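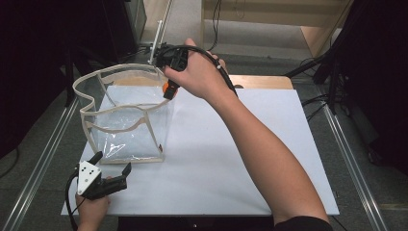

Plegar la caja transparente con dos pinzas de mano: ¿vale la pena para la muestra de enero?

omprakash_y
Buenas tardes a todos. Escribo por el proyecto del club, que en nuestra lista se llama Trukamance. La tarea es plegar la caja de plástico transparente, la que tiene el borde de tela beige, con las dos pinzas. Llevamos 44 demostraciones grabadas y el plan de la muestra pide 600. Mi problema es el borde: es blando, hace ondas, y cuando cierro la pinza derecha en la parte de atrás, la esquina de delante se me va hacia fuera. ¿Alguien tiene un orden de movimientos que le funcione siempre?
Omprakash Yadav, grupo 2

naa.aidoo
Hola Omprakash. Yo empiezo siempre por atrás con la derecha, y dejo la izquierda esperando baja, cerca de la esquina del tablero. Cuando la derecha ya tiene el borde, entro con la izquierda. Si entran las dos al mismo tiempo, la caja se desplaza sobre el tablero y hay que repetir.
Otra cosa: el cable debe ir sujeto a la muñeca con una brida. En mi primer día lo llevaba suelto y se enganchó en el borde de la caja.

rasmont
No estoy de acuerdo con el orden. Con plástico transparente la mano de atrás tapa justo lo que hay que ver. Yo agarro primero el borde de delante, que se ve bien, y después el de atrás. Además los reflejos en los pliegues confunden bastante, y el tablero blanco no ayuda: caja transparente sobre fondo blanco es el peor caso. Propongo poner una cartulina oscura.

naa.aidoo
Rasmont, lo de la cartulina puede ser buena idea, pero entonces las 44 que ya están grabadas quedan con otro fondo. ¿Las tiramos?

rasmont
Las guardamos aparte. Son 44, es una tarde de trabajo.

omprakash_y
Una tarde para ti, que tienes la mano descansada :) A mí el gatillo me cansa el dedo muy rápido.
Sobre el fondo: yo prefiero no cambiarlo. En la muestra la mesa va a ser la misma, con el mismo tablero, y si entrenamos con cartulina tenemos que llevar cartulina. En cambio lo de agarrar delante primero lo voy a probar.

drorar
Perdón que me meta, soy del grupo que hace la parte de entrenamiento. Para nosotros el color del fondo importa menos que la constancia. Si cada persona pliega en un orden distinto, el modelo aprende una mezcla de los dos y se queda dudando encima de la caja. Elijan uno, el que sea, y escríbanlo en la hoja. Y por favor, que la caja empiece en la mitad izquierda del tablero solo a veces – en las grabaciones que revisé está casi siempre ahí.

naa.aidoo
Eso último es culpa mía, me queda más cómodo. Lo corrijo.

omprakash_y
Hoy probé los dos órdenes. Con el de Rasmont veo mejor, pero el borde de atrás se hunde antes de que yo llegue y tengo que buscarlo. Con el de Naa fallo menos. Voto por atrás primero.

rasmont
Sigo pensando que es peor, pero lo acepto si todos lo hacemos igual. ¿Quién lo escribe en la hoja?

naa.aidoo
Lo escribo yo esta noche. Si alguien tiene las bridas pequeñas, que las deje al lado de la mesa, por favor.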